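About Us

Skelero tests robots that pick things up and put them somewhere else. Companies send us a part, a gripper and a hopeful email, and we find out where the arrangement falls apart. We work out of one long room in Todwood, with a loading door that sticks and a coffee machine that has outlived several of our software packages.

We did not set out to be a failure shop. The original plan was to build packing cells for small warehouses, and for a while we did. Then came Luik.

Luik was our first full product, a tabletop packing cell with one arm and a very nice brochure. On its first customer job it handled 915 boxes without complaint. On the next one it let go early, at full swing, over the safety fence. The box landed in a walkway. It was October, the shift was on break, and the walkway was clear, so the only injury was to our opinion of ourselves.

The fault took us far too long to find. When the controller lost its signal from the gripper for a moment, it filled in the blank with the last command it had been given. The last command, on every cycle but the first, was "open." We had written that line ourselves and had even left a comment next to it saying it was fine.

We pulled Luik from sale, bought back the 2 cells already out the door, and wrote up the whole thing for anyone who asked. People asked. Some of them had the same line in their own code. Before long we were getting more calls about the report than we had ever gotten about the product, and we can take a hint.

What We Do Now

Most of our work is grip testing. A customer tells us what the gripper has to hold, and we start with something less convenient. Thin-walled rings are a favorite: squeeze too lightly and they slide, squeeze too hard and they fold, and either way the software tends to report a successful grasp.

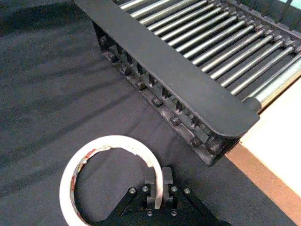
A roll of tape, held by the wall, next to the roller rack.

Every grip program we look at has to survive our drop protocol, which is named Gretel after the girl who kept her head in a bad situation. Gretel runs 1000 cycles and interrupts the signal at moments chosen to be as rude as possible. A gripper passes if it keeps holding, slows the arm and tells somebody. The best result from a first attempt so far is 551 cycles, and that customer was thrilled until we explained the scoring.

Our own software gets the same treatment. It has failed Gretel more often than we would like to print on a page meant to bring in business.

How We Work

You get the full log, including the dull parts. If we break your part, we tell you the same day and mail back the pieces. We don't sell grippers, so we have no opinion about which brand you should have bought, or at least none that we put in writing.

Visitors are welcome by appointment. Please use the side entrance, and stay behind the yellow line even when the arm looks asleep.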